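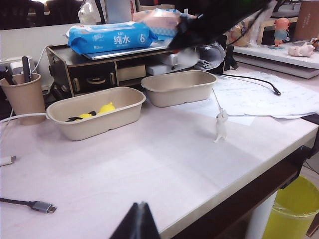
Talk notes: what the overnight desk learned from the Plinwood mailroom scare
(slot is 25 minutes, leave 8 for questions)

Hello and thanks for coming, I know you had other rooms to pick from. Say who I am, say I ran the overnight police and courts desk when this happened, then get going.

Start with the call. 4:40 in the morning, a reader who lives across from the Plinwood courthouse rings to say the street is full of blue lights and people in coats are being walked out of the side door. That was all we had. A parcel had come into the mailroom, a clerk didn't like the look of it, and the building was being cleared. I love this story because almost everything we did in the next three hours was done with one phone and a map!

Ask the room: what would you publish at 4:45? Wait for it. Let people argue a bit.

What we put up was two sentences. Police are at the courthouse, the street is closed, we are finding out why. We left out the word "bomb." The first other outlet to run it used that word in the headline, and by six it had been copied all over. The police statement, when it came, said "suspicious item," and it stayed "suspicious item" until the afternoon.

Go slowly here, it's the part people write down. Three different things can be in a parcel story:
- what the caller saw
- what the police say they are treating it as
- what the lab finds
Give each one its own sentence with its own source. If you only have the first, run only the first.

Numbers next. The evacuation figure was 700 in the early reports and we ran it too (own up to this, it gets a groan). The count taken at the assembly point was 163. The bigger number was how many people the building can hold on a full court day, and somebody read it off a fire plan. We fixed it at 7:15 with a correction line at the top of the story, where readers would see it.

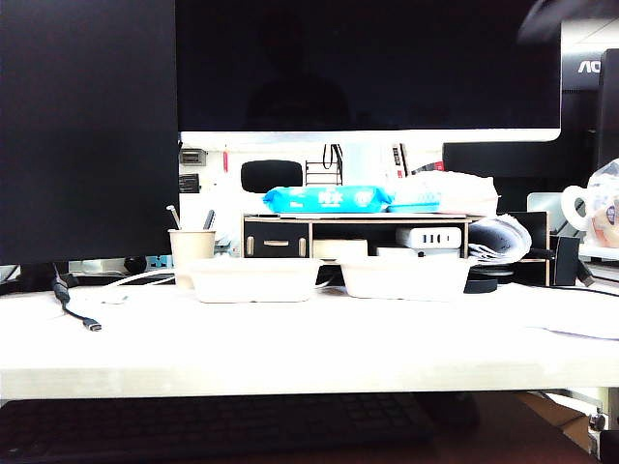 Then the neighbors. I got so much out of talking to the people who had been told to stay indoors. The Kairys bakery on the corner had ovens going and bread nobody could come and buy, and the owner gave us the clearest timeline of anyone, down to when the robot van pulled up and when the tape came down. Shops know what time it is. Knock on their doors, or phone if you can't get past the tape.

The ending, which is quieter than the start. The package held machine parts and a leaking battery, sent to the wrong address by a small firm called Vekia. No charges. Our follow-up on that got a tiny share of the readers the first story had, so we pinned it above the old one and linked the two both ways. Please do this! Somebody searching the courthouse next year should land on how it came out.

If time: the Skullitz rumor. A forum name that claimed the parcel as its own, shared 4,000 times before lunch. We asked the police, they said they had no reason to link it, and we ran nothing on it until they had put that on the record. Happy to go into how we handled the angry emails.

Skip the radio clip if we're past twenty minutes.

Questions. Repeat each one into the mic, the back row can't hear.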